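Part 5: Setting up the play kitchen table

Hi, Séverine Guérin again. If you've followed me this far, the Jotness shelf is up, the bins are labeled and you're ready for the fun part, putting out the cooking things. I've done this at home and at our playroom in Cuvdale more times than I'd like to admit, and this is the order I've settled on.

You'll need the pan with its lid, the play vegetables, one shallow tray, a soft cloth and a bowl of warm soapy water. Everything else from the Zurken box can stay packed for now (I know, it's tempting, but the table fills up fast!).

1. Wipe the table and let it dry. A plain light top is great for this, and small scuffs don't matter one bit.

2. Wash the pan and lid by hand and dry them well. Go all the way along the rim of the lid with the cloth, where water likes to sit.

3. Check the knob on the lid. Hold the glass steady and try to turn the knob with your fingers. If it moves, tighten the screw on the underside until it's snug – then stop.

Caution: Don't force that screw. It goes through the glass, and I've cracked a lid that way. If a lid has a chip anywhere, it goes out of the play set for good.

4. Put the pan down first, a good hand's width in from the edge, with the handle pointing where nobody will walk into it.

5. Place the tray on the same side as the pan. Small round foods go in the tray or they end up on the floor, and from there under the shelf, and from there who knows.

6. Stand the bigger vegetables out on the table. Peppers are my favorite because they mostly stand up by themselves and the colors are so easy to talk about. One can go straight in the pan so there's something cooking when the kids arrive.

7. Leave the lid for last. Pick it up by the knob, keep it low over the table, and set it down flat beside the pan with the knob facing up.

Note: We have an Oda basket with 163 pieces of play food in it, and I put out a handful. You can always bring more after snack time. When I tip out the whole basket, all that happens is sorting, and I'm the one doing it.

8. At pack-up time, work backward. Lid first, then the food, then the pan. I stack the pan with a folded cloth inside and the lid upside down on top, so the knob is tucked away and the whole thing takes up 2 inches less on the shelf.

Pan on the table, glass lid held low by its knob:

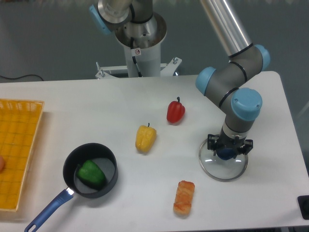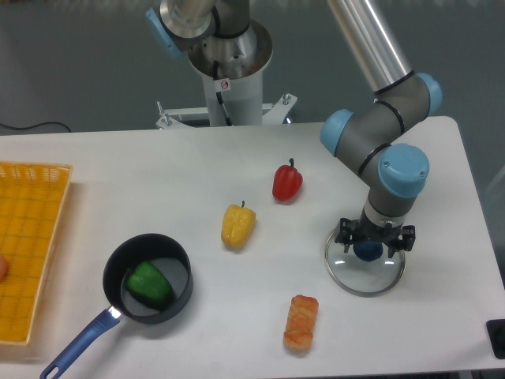

Can I use a real glass lid with very young children?

I'd keep it for the times when you're sitting at the table with them. For free play, swap in a plastic or light metal lid that fits the same pan, and store the glass one up high.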